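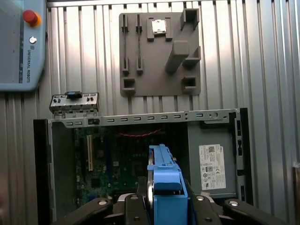

How much of the budget for a robot cell should be kept back for parts other than the robot?

Plan on at least as much line-by-line attention for the tooling, fixtures, table and spare work material as for the arm, and hold a separate reserve that is released only after the first month of use.

I have been asked this by readers more often than any other question this year, and the answer has changed since I first wrote on the subject in June. At that time the cell at Fallau was a set of quotations in a folder. It is now a working installation for handling the internal parts of desktop computers, and the purchasing record for it is nearly closed. This post, dated 27/12/2023, sets out how the money was planned, where the plan was sound, and which lines will be written differently next time.

The views here are my own. Where I mention a supplier, I do so from the position of a customer who paid the invoice.

Scope of the purchase

The work is easily stated. Used tower computers are laid on their sides with the panel off, and parts are taken out of or placed into the open case: memory modules, a processor, drives and their caddies, and cables. Two arms share the table. One case is on the table at a time.

It took three drafts to get the scope down to that paragraph, and I would urge anyone preparing a request for funds to do the same before calling a supplier. Our first draft asked for a cell "suitable for electronics recycling." Nerken, the integrator, returned a price for something with a conveyor, a guarded enclosure and a parts washer. It was a reasonable reading of what we had written. The second draft named the products but left out the tasks. Only the third draft listed which parts would be handled, how each would be held, and where each would be set down. The price fell, and so did the number of clarification letters.

How the budget was divided

We used five headings. I give them in the order in which they were approved.

Arms and controllers. This was the largest line and the simplest to defend. The price was quoted, the delivery date was stated, and both were kept.

Grippers. We bought two-finger grippers for general handling and considered a suction tool, which was declined. I had expected the gripper decision to be settled by payload. In practice the parts in a desktop computer weigh very little, and what mattered was the width of the fingers and how far they could be lowered between a drive cage and a bundle of cables without touching either. Ask for finger dimensions in writing. If the seller offers a trial, bring your own case and your own drive caddy to it.

Table and mounting. A slotted aluminum surface was selected so that fixtures could be moved without drilling. This line was approved with no discussion and has given no trouble.

Fixtures. I return to this heading below, as it was the one we misjudged.

Work material. The computers themselves have to be bought, stored, and in time thrown away. We opened an account with Hollis, a refurbisher, who supplied cases by the pallet. Our order was for 50 units at the start.

Two further lines sat outside the five headings: training for staff, and floor work to bring power and network to the right wall. Both were paid from the general facilities account. I would not repeat that arrangement. When the costs of a cell are divided between accounts, no single document shows what the cell cost, and the next request is built on a figure that is too low.

The fixture line

The approved amount for fixtures was $415. It was intended to cover material for printed holders, along with screws and clamps. On paper this seemed generous. A roll of filament is cheap, we already owned the printer, and the drawings were to be made in house.

The material cost was in fact well within the line. The hours were the difficulty. A holder for a memory module must present the part upright, at a known place, with enough room on each side for the fingers. A holder for a processor must keep it flat and square. Each of these was drawn, printed, tried, and drawn again. The holders are now fixed to boards so that a set can be changed together, and there is a slot or cup for each of the small parts we handle most. Getting to that stage took far more staff time than had been entered anywhere in the plan.

We then asked Brader, a local machine shop, to quote for the same holders in metal. The figure was $1,000 for one set. At the time this was considered high and the quotation was allowed to lapse. Having since added up our own hours, I consider it a fair price, although I would still print the first versions. A printed holder that is wrong can be replaced by the next morning. A machined one cannot.

For a future request I would enter fixtures as two lines. The first is material, and it may be small. The second is design time, charged at whatever rate your institution uses for technical staff, and it should be reviewed every time a new part is added to the task list.

Purchasing in stages

The order was released in two stages, and this is the part of the plan I am most satisfied with. The first stage covered one arm, one gripper, the table and a small quantity of computers. The second covered everything else and was conditional on a written report.

The report was limited to two pages. It asked what had been attempted, what had to be changed on the table, and which items in the second stage were no longer wanted. As a result of that report the suction tool was removed and a second set of fixture boards was added. The controller for the second arm was also moved to the other end of the table, which altered the cable lengths on the order. Had everything been bought at once, we would have paid to return some of it.

There is a cost to this method. Nerken made a separate visit for each stage and charged for both. The second arm arrived later than it would otherwise have done. I am content with that exchange, but it should be put to the people approving the funds before the order is signed, as the combined quotation will always look cheaper on the comparison sheet.

Questions to put to a supplier

Readers have asked for the list we used. It has been shortened since, and I reproduce the current form.

What is included with the arm, and what must be ordered separately before it can be switched on?

Is the gripper supplied with its mounting plate, cable and software license, and is the license tied to one arm?

Which parts of the gripper are expected to wear, what do they cost, and are they held in stock?

What table thickness and fixing pattern does the base of the arm require?

Who carries out the safety assessment when two arms share a table, and is that assessment repeated if the layout is changed?

How long is the cable between the arm and its controller, and what is the charge for a longer one?

What is the policy on items returned unopened?

We received full answers from one supplier and partial answers from two. The question on cable length was left blank by both of the latter, and it was the one that mattered most to our floor plan.

Work material and its storage

The Hollis account deserves a section of its own, if only a short one. Used computers are inexpensive individually. They are also bulky, and a pallet of them requires a dry area with access for a hand truck. Our storage space was measured after the first delivery had been accepted, and eight of the units spent the summer in a corridor.

It is also necessary to decide how much variation is acceptable. A mixed pallet is cheaper than a matched one. Cases from different makers have different drive cages, different latches, and power supplies in different corners, and any one of these differences may call for another round of fixture work. We began with a mixed order and changed to matched cases from the second delivery. The additional cost was recovered in staff time before the end of the season.

Cables should be inspected as cases are received. Hollis agreed to leave the power and data cables in place, which they do not normally do, and the request had to be repeated on each order. A case that has been stripped for resale is of limited use to us. The crowded area between the power supply and the drive bays is where the arms have the least room, and it is the condition for which the gripper was chosen.

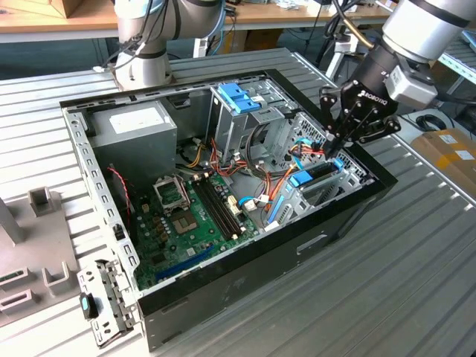

Reserve and running costs

A reserve was set aside and was not to be touched in the first month of operation. This rule was unpopular and I would keep it. In the first weeks every inconvenience looks like a case for a purchase. By the end of the month, most of the items requested had been made unnecessary by moving something on the table. Those that remained were a second set of finger pads, a better task light and additional storage bins, and all were approved.

Running costs for the coming year have been entered under four headings: wear parts, fixture material, replacement computers, and disposal. Disposal was missing from the original plan. Memory sockets and latches are made to be used a modest number of times, and a case that has been worked on repeatedly reaches a point at which a failed insertion tells us more about the socket than about the robot. Those cases must be withdrawn and sent for recycling under the institution's own rules, with the paperwork that this entails.

The service contract offered by Nerken remains under review. I have asked for a version that covers the arms only, with the grippers handled by direct purchase of parts, and I expect a reply in the new year. The revised budget sheet will be posted once the last Hollis invoice has been reconciled. Readers who wrote asking for the earlier sheet are advised to wait for the new one, as the fixture and training lines in the old version should not be relied on.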